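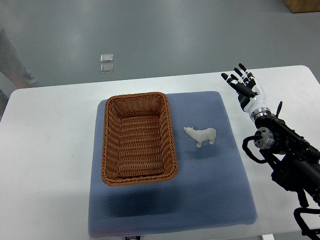 List: shop-automation
Subject: Re: putting toys in a basket, is that all?
Date: Oct 8, 2023

On the shop-automation list, a member from the Tetau plant wrote:

> We pack gift sets at a bench, 25 to a carton. I read the thread on
> robot hands and all I see is small toys and a basket. My nephew can
> do that. Is anyone running one of these on paid work yet, or should
> I stop reading and hire for the holidays?

Hire for the holidays.

I do maintenance at Otden and I've followed this for a few years, mostly because my manager keeps asking me your question. We have two arms on the floor. Both have plain suction cups on the end and both do one thing all day, which is lift flat boxes off a stack. They earn their keep. Neither one could pick a toy animal off a mat unless it was always the same animal in the same spot.

That is why people work on the toy and the basket. The job has most of what your bench has in it: find the thing, come down on it without knocking it over, close the fingers, carry it, let go in the right place. A small figure with legs and a rounded back is a fair test for a hand with five fingers.
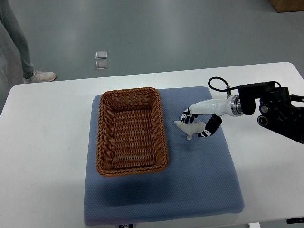
Closing on the part is where I'd look first if you go to see a demo. Ask them to turn it around, or lay it on its side, and run it again. Then ask how many tries in a row it made without someone reaching in. When we had the Bansal people in, they were open about that and I thought better of them for it. They also said a fingered hand was the wrong tool for our boxes, and I agree.

As for the house, same answer. Picking up after kids is harder than your bench, with things under the couch and a dog in the way. I would not expect to buy a machine for that soon.

If you want to do something this year, look at your part numbers. We had 3015 live ones and most of our volume was in a handful. Those got a fixed feeder and a suction arm. The rest are still done by hand and I don't see that changing before next October.

One more thing on gift sets. Trisunus sells a tray that holds each piece in a pocket so it always faces the same way. We use it with people, no robot involved, and it cut down on missed pieces. I can send the drawing for our bench mount if you write me off list.

> Also, does anyone have a used carton taper?

We have one, works fine, needs a belt. Pickup only.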